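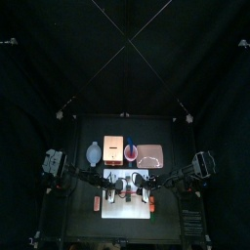

Section 6. Running the two-arm station on an open day

I wrote this section after our November open day, when 188 people came past the station and I learned most of it the hard way. It assumes you've already been through the Gellia start-up pages and both arms are homed. If they aren't, go back and do that first. I'll wait!

Before the doors open

1. Switch on the left arm, then the right. Wait for the orange light near each base before you touch the Postma software.

2. Set the white board in the center of the table and check it with your fingertips. If it rocks, it's sitting on a cable.

3. Put the spare items in a row along the back. I like a mix of stuff people know from home (a cup with a utensil in it, a wooden box, a tray or two), and kids will ask for them by name all day long.

4. Load the demo file. Ours is number 565 in the Pluller list. There's an older one with nearly the same title, so go by the number.

5. Run the whole thing once at slow speed with your hand on the stop button.

Note: Keep the dark fabric up around the table. I took ours down once so folks could see better, and the afternoon sun threw the cameras off so badly that I spent my lunch break recalibrating.

While visitors are there

6. Tell people what the arms are going to do before you press Start. They both reach in toward the board from opposite sides, and it's a lot more fun to watch if you know where to look.

7. Press Start and step back. A full run takes 26 seconds at normal speed — long enough for one good question, so let somebody ask it.

8. When both arms are back at rest, press Hold. Only then put things back where they were.

CAUTION: Never reach over the board while the arms are live, even if a part has slid off to the side. The grippers end in silver fingers and they will close on whatever's there. Press Hold first. Yes, every time.

CAUTION: Watch the black cables on the arms. If one starts to pull tight, press Stop and call Nusrat Durrani at the Tenditz desk. Please don't tug it free yourself.

Note: Somebody will ask to drive. You can hand over the Start button, but keep the stop button yourself.

Packing up

9. Park both arms and shut them down in the reverse order, right one first.

10. Clear the small parts off the table and put them in the drawer with the spare clips.

11. Write the number of runs in the log, plus anything odd you noticed. "Left arm sounded grumpy" is fine, I'll know what you mean.

Last changed 19/03/2025. Step 8 used to come before step 7, sorry about that.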